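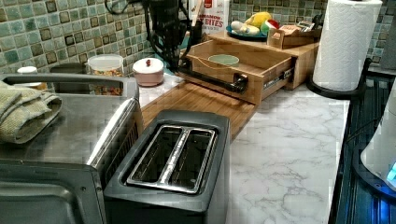
# Chapter 6: Teaching a Robot to Put Things Away

By now your club has a robot that can drive to a line and stop, lift a foam block, and set the block back down without dropping it. Those are real accomplishments, and I hope you took an evening to enjoy them before turning to this page. In this chapter we leave the foam blocks behind and go into the kitchen, where the counters are full, the drawers stick out, and hardly anything is the shape of a block.

I should tell you a little about where the chapter comes from. For several years I helped with the after-school robotics club at Trellstead, and each spring our students entered the Gwynne Household Challenge, a friendly contest in which a small arm has to tidy up a kitchen it has never met before. Our arm was called Oda. She was built from a kit, repaired with parts from two other kits, and she was very good at foam blocks. The first time we set her up at a real counter, she reached confidently for a toy banana, closed her fingers beside it, and carried a handful of air all the way to the bowl. The students laughed until they had to sit down, and then (this is the part I remember best) they pulled out their notebooks and began to argue about why.

Most of what follows grew out of those arguments.

## What makes a kitchen hard

A practice table is kind to a robot. It is flat, it is all one color, and the thing you want is usually the only thing on it. A kitchen counter has been arranged by people for people, and it asks much more of a machine.

Think of a plush toy on a plate. The toy gives when you squeeze it, so the fingers may close farther than your program expects. The plate can slide. If the drawer you want to use is already open, it takes up space that the arm might otherwise swing through, and if it is closed, somebody has to open it, and that somebody is your robot. Then there are the surfaces. Brushed steel throws light back at a camera, clear plastic lets the camera look straight through to whatever is inside, and a patterned countertop can persuade a simple vision program that there are objects where there is only a bit of gray swirl.

Mali Samuel, who captained our team in its second year, had a habit I would like every reader to borrow. Before anyone touched the keyboard, she would stand at the counter and do the whole task with her own hand, very slowly, saying each movement out loud. "Reach over the toaster. Stop. Come down. Close. Lift higher than the bag." Her teammates wrote it all down, and that list became the first draft of the program. It felt silly for five minutes and saved us weeks.

## Words you will need

**Clutter** is everything near the target that is not the target. It may block the arm, the camera, or both.

**Grasp point** is the place where the fingers meet the object. A soft toy may have many good ones, and a smooth bowl may have only its rim.

**Clearance** is the gap between the moving arm and whatever it must not bump.

**Trial** means one complete attempt, from the starting position to the finish, whether or not it went well. Please keep the bad ones! In our Ganura notebook (the free logging program described in Appendix B) we had 17 trials recorded before the first clean one, and the failures taught us nearly everything.

## Before you begin

Choose one soft object and one place to put it. Leave the other things on the counter where they are, but unplug anything that heats up, and put knives and glassware in another room. Keep one student's hand near the stop switch for every trial, and trade that job often so that everyone stays alert.

Next, draw your counter from above on graph paper. Mark the tall things with a T and the things that might slide with an S. Then draw the path you expect the arm to take, in pencil, with a good eraser nearby.

When the drawing is finished, try Mali's slow-hand exercise and compare the spoken list with the pencil line. They will probably disagree somewhere, most often at the lift. Circle that spot and bring the drawing along to Section 6.1, where we will measure clearance with nothing fancier than a ruler and a strip of cardboard.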